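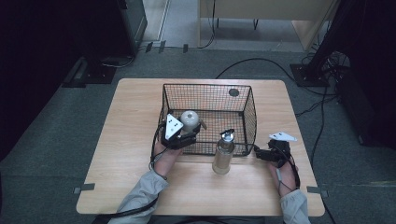
How Do Robots Learn the Rules?

Every game you play has rules. So does your classroom, your swimming pool and the road outside your house. Robots have rules too, and there are lots of them! Some tell a robot what it may do. Some tell the people who build it how strong it can be and how fast it can move. And some are for the people who teach robots, who have to be just as careful as the people who build them.

Let's start with the teaching, which is one of the most interesting jobs around.

Teaching a robot with your own hands

Think about taking a cup out of a basket. Easy, right? Your eyes find the cup, your fingers open to the right size, you squeeze just enough, and up it comes. You don't have to think about any of it.

A robot has to learn every bit of that. One way to help it is for a person to do the job while holding a pair of grippers, one in each hand. A gripper is a sort of robot hand, with jaws that open and close. When the person squeezes something with the gripper, a computer can keep track of how the gripper moved. Do that again and again and you have a big pile of lessons for a robot to study.

In our picture somebody is doing this sort of work at a table. The left gripper has its jaws around a round grey thing in a wire basket. The right gripper is open and holding nothing. Can you spot the white triangles on top, with little black dots near the corners? Markers like these can help a computer work out where a tool is and which way it is tilted. It's a bit like wearing a bright hat so your family can find you at the beach.

The teaching room has rules

At the Sollen workshop, where people teach robots to tidy up and pack things away, there is a sheet of rules on the wall. It has 28 rules on it! That's a lot to remember, so here are some of the best ones.

Start the same way every time. Before each lesson, the things on the table go back to their starting places. If the bottle starts in a different spot, somebody writes that down.

Look at the cables. Grippers, cameras and computers often need cables, and cables love to sneak under your feet. The rule says you check where they run before you begin, and you tidy up any that cross the path where people walk.

Move at a sensible speed. If you rush, the robot learns to rush. If you bang the basket, the robot might learn that banging baskets is part of the job (imagine that in your kitchen!).

Mark your mistakes. Everybody drops things. When it happens, you don't hide it. You put a note on that lesson so the computer people know it was a drop. Mistakes can be very useful, as long as everyone knows which ones they are.

Take a break. Holding a gripper makes your hands and wrists tired. At Sollen you swap with a partner or have a rest before your arms get sore, and tired people are not allowed to carry on just to finish a set.

Ask first. If a camera is switched on, everybody who might be seen or heard by it has to know, and has to say yes. This one is right at the top of the sheet.

How many lessons does a robot need?

For one tidy-up job, a team might record 3000 lessons. Some are almost exactly the same, and some are a little different on purpose. The cup might be in the corner, or on its side, or hiding behind something else. If a robot only ever saw the cup in one spot, it would be completely stuck as soon as you moved it!

That is why there are rules for checking lessons as well. At Sollen, 2 people look at each one. The first person checks that the job was done. The second checks that nothing odd happened along the way, like a hand blocking the camera. If they don't agree, the lesson goes in a separate folder and gets talked about later.

What is a standard?

You will hear grown-ups who work with robots talk about "standards". A standard is a set of rules that lots of people have agreed on and written down, so that everyone does a thing the same way.

You use standards every day. When you buy a new light globe, it fits the lamp at home. Printer paper fits the printer. Somebody sat down, a long time ago, and agreed on the sizes.

Robot standards can be about all sorts of things: how quickly a robot arm may move when people are close by, what a stop button should look like, what warnings need to go in the instruction book. Some standards are used in many countries around the world, which means a robot built in one place can be checked in another using the same list.

Four questions to ask about any robot

The Zosis robot club in Sutcliffe uses these 4 questions whenever its members build something new. You can use them as well, even if your robot is made of cardboard.

1. How do you stop it?
Find the stop button or the switch before you find the go button. Everyone in the room should know where it is.

2. Where can it reach?
Stretch the arm all the way out with the power off. That's the space it needs. Put tape on the floor or the table to show the edge, and keep fingers, hair and little brothers outside it.

3. What could it squash or drop?
Start with soft, light things. A sponge is a brilliant first thing for a robot to pick up. A glass of juice is not!

4. Who is watching it?
A robot that is still learning should have a person nearby who is paying attention and isn't on the phone.

Try it yourself: be a robot teacher

You will need a pair of kitchen tongs, a basket or an open box, a plastic cup, and a friend. Ask a grown-up before you borrow the tongs.

Put the cup in the basket. Your friend is the robot and holds the tongs with their eyes closed. You are the teacher, and you have to tell them how to get the cup out using only words. "Left a bit" sounds clear until you find out how big a bit is!

Now write down rules for your words. Maybe "one step" always means the width of a finger. Maybe "stop" always means stop, straight away, no matter what. Play again with your rules and see if it goes any better. Then give the rules to another pair and find out if they can use them too. You have just written a standard!

When the Sedby school library tried this in February, one pair had a whole page of rules by lunchtime, and most of them were about the word "up".

Words to know

Gripper: the part of a robot that grabs and holds things.

Marker: a shape or pattern that a camera can find easily.

Standard: rules that many people have agreed to follow.

Recording: a saved copy of what happened, so that it can be looked at again.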